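How to Clear and Reset an Office Desk With a Raised Shelf

Posted by Valentina Painemal on Friday, October 29, 2021

In February our office changed rooms, and I was asked to prepare the desks for the new people. Most of them are the same model: a flat top, a raised shelf across the back, and small compartments under the shelf. It is a good desk for a small space, but it collects things quickly. After I did the first few, I wrote down my order of work, and my colleagues asked me to share it.

For one desk you need less than an hour. The second one goes faster.

What you need

Two soft cloths
A small bowl of warm water with a little dish soap
A dry paintbrush, the kind for walls, not too wide
One empty cardboard box
Two or three cable ties, the reusable type
A small flashlight, or the light of your phone

Step 1. Empty the top

Take everything from the raised shelf first, then from the desk surface. Put it all in the cardboard box. Do not sort yet. When I sorted at this moment, I started to read old papers and lost the whole morning.

Leave only the keyboard if its cable is difficult to reach. You can turn it at an angle and clean on one side, then move it and clean on the other side.

Step 2. Look inside the compartments

The space under the shelf is dark and deep, and from your chair you see only the front part. Use the flashlight. In our desks I found pens, a dry sandwich bag, a key from the Leiva filing cabinets that we had searched for since the move, and many paper clips.

Reach with the whole arm until you touch the back panel. If you have long sleeves, push them up, or you will clean the dust with your shirt. Pull the things toward you slowly, so they do not fall behind the desk.

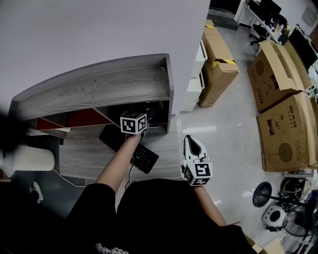 When the compartments are empty, use the dry brush before any water. Start in the back corners and bring the dust to the front. If you put a wet cloth there first, the dust becomes a gray paste and stays in the joints between the panels.

Step 3. Clean the surfaces

Wet one cloth, then squeeze it very well. It should feel almost dry in the hand. Clean from the top down: raised shelf, side panels, inside of the compartments, desk surface. On a surface with a wood-grain pattern, follow the direction of the lines. Dry it immediately with the second cloth.

For sticky marks from tape, leave the damp cloth on the place for 5 minutes and rub with your finger. I tried a strong cleaner named Clastov on one desk and it left a pale circle, so now I use only soap.

Step 4. Arrange the cables

A keyboard cable that hangs over the front edge will catch on your knee or on the armrest of the chair. Bring it to the back or to one side if the length permits it. Make one wide loop with the extra part and close it with a tie. Do not pull the tie tight.

Step 5. Return only what you use

Open the box again. Take out the things you used in the last week and give each one its place:

Daily things, like a notebook and one pen, on the desk surface
Weekly things in the compartments, at the front
Reference folders or a plant on the raised shelf
Spare items in the drawer cabinet beside the desk

I keep the back half of each compartment empty. It looks like wasted space, but whatever goes there is forgotten. If you really need it, put a shallow tray inside, so you can pull out everything together. Ours are from Tokonero and they fit with a little space on both sides.

Step 6. The floor around the desk

Boxes grow around a desk very easily. Open every one and decide the same day. Empty boxes should be made flat and taken to the recycling. Closed boxes that must stay get a label with the name of the owner and the content, on the side and on the top. Fans, stands and other things with a base should stand against a wall, out of the way of chair wheels.

How often to repeat

I do the surface every Friday and the compartments every 4 months. In the old Driltell room we did it only once a year, and it was a full day of work for two persons.

If your desk has compartments with a fixed back panel, please check also the gap between the panel and the wall. I did not include this in my first list, and a colleague later found there her missing badge.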